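Daily reading plan keeps skipping a psalm: my log so far

22 June 2019
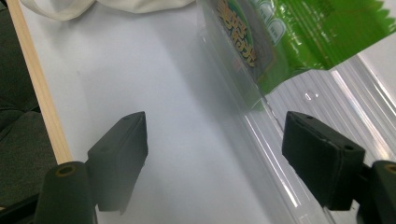

2 min read

OK, so I run the daily Bible reading page for our church in Estley, and it's been dropping Psalm 40. The reading plan comes from Clorno, which pulls the text, splits it into days and emails it out at breakfast time. It has 2,822 entries in it (morning and evening, plus all the feast days) and I'd never had a problem until this month.

What people saw: the evening email went straight from Psalm 39 to Psalm 41. The heading for 40 was there, with a blank space under it. One lady wrote to ask if we'd been meant to sit in silence, which I rather liked!

First thing I tried was clearing the saved pages and loading the plan again. Same blank. Then I switched translations, and the psalm came right back, so the plan itself was fine and the trouble had to be in the text file. I switched back and it was gone again.

Next I opened the text file and went looking for Psalm 40. All the words are in there. What's different is the little note at the top, "To the choirmaster. A Psalm of David." In our file it's got a stray quotation mark stuck on the end, and I think Clorno reads everything after it as one long note and hides it (we have notes turned off for the emails).

I took the mark out, saved, and sent a test to myself. Psalm 40 showed up, all of it, "I waited patiently for the Lord" and everything. Hooray!

Except now Psalm 80 has lost its last 9 verses. It was fine yesterday, I checked it against the printed book. I've gone over its top note and can't see any stray marks at all, so I'm stumped on that one.

I've asked the folks at the Kaltildale church, who use the same file, to look up 80 on their end. They're on the older version of Clorno, so if theirs is whole I'll try going back to it. I've also put the file from before my edit in the shared folder, under "Gökçe backup", please don't delete it.

Status: 40 fixed, 80 still open. I'm pasting 80 in by hand for tonight's email.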